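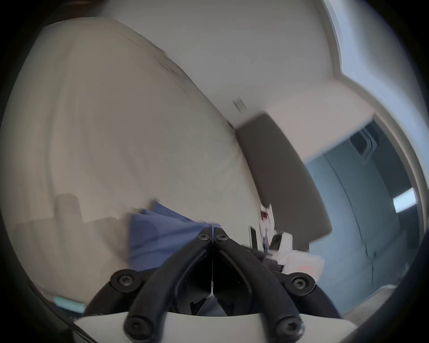

Careers > Hardware > Gripper upkeep

Gripper care technician, part-time, Desa workshop

Reading time: 2 minutes

We're looking for a patient, handy person to look after one of our hand-held grippers, which spends its working days picking up clothes in ordinary bedrooms and comes back to Ida Kramer's bench every evening in need of a little kindness.

You would check the hex screws on the finger linkages one by one, see that both fingers close evenly, wipe down the white mount and write everything in the log (we're very fond of the log, and we hope you will be too). Every 100 hours the linkages come apart for a proper clean, and you'd have the bench to yourself for that.

It's a lovely job for anybody who has mended bicycles, sewing machines or clocks. You'll also come along on visits now and then, to see how the fingers manage with a T-shirt on a bed, as thin smooth cloth is where a badly set pair shows itself first.

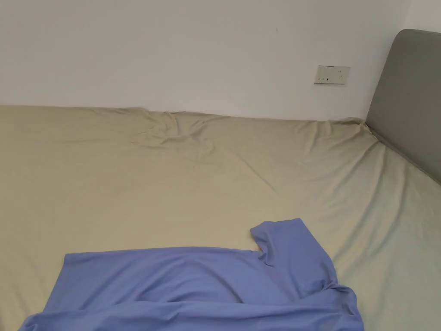 Nithin Panicker told us he had expected the screws to be the hard part, and that learning to feel a slightly stiff joint took him far longer.

The post is 2 days a week, starting in December, and we'll train you for the first 6 weeks. Do write to Ida at Desa with a few lines about something you've repaired, however small!

Recent posts
Stores assistant, Kurian
Trududness: evening repair class
Bench space to let, Gerov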